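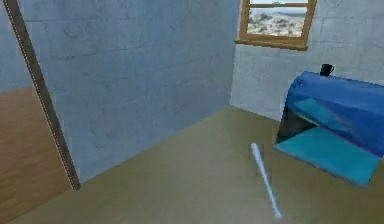 Wullmont Morning, the two-hour breakfast show on Channel 33, will start half an hour earlier beginning in September. The show will run from 5:30 a.m. to 7:30 a.m., and the half hour it gives up at the end goes to a repeat of the previous evening's news. Station management in Prildale told staff about the change last month. The show is also dropping the city skyline that has hung behind the couch for years. In its place will be a plainer look, with gray block walls and a wood-framed window set up high near the corner. The couch is staying.

The earlier start follows a viewer survey the station ran over the winter. It went out to 2,000 households and got back just over 1,000 replies. The largest group of people who had stopped watching said they were already in the car by the time the first full weather report came on. Under the new schedule there will be a full forecast at 5:35 a.m. and another every 20 minutes until the show ends. School closings will scroll along the bottom of the screen from the start of the broadcast. 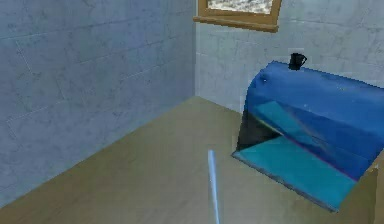 Traffic reports will be shorter and more frequent. The station has ended its contract for the helicopter, which covered the Garrido Bridge and the ring road, and will use highway cameras and calls from drivers. The helicopter flew on 223 mornings last year and was grounded by fog or wind on most of the rest. Management said the money saved will pay for a second live truck, so that two reporters can be out at the same time. At present the show has to pick between a breaking story and whatever outside segment was booked for that day.

The cooking segment is moving to weekends. Recipes will stay on the station's website, and the printed cards will still be mailed to anyone who sends in a stamped envelope. The pet adoption spot keeps its place just before the end of the show.
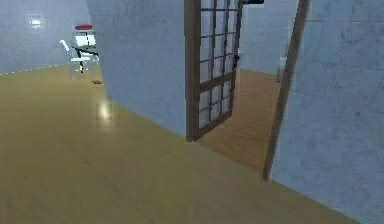 What happens to the call-in segment

The call-in segment will be cut from 15 minutes to eight and will run after the second forecast. Calls will go through a short delay, which the show has not used before. The station put this in place in March, after a caller read out a neighbor's phone number on air. Callers should turn down the TV before they are put through and should expect to wait on the line. Questions can also be sent in by text the night before, up to 10 p.m. 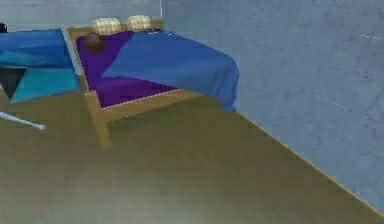
One viewer in Binby wrote to us that eight minutes is too short, and that by the time the hosts have said good morning to everybody there is room for maybe three calls. The same letter asked for the old segment to be kept at least once a week. The station says it will look at the length again in January.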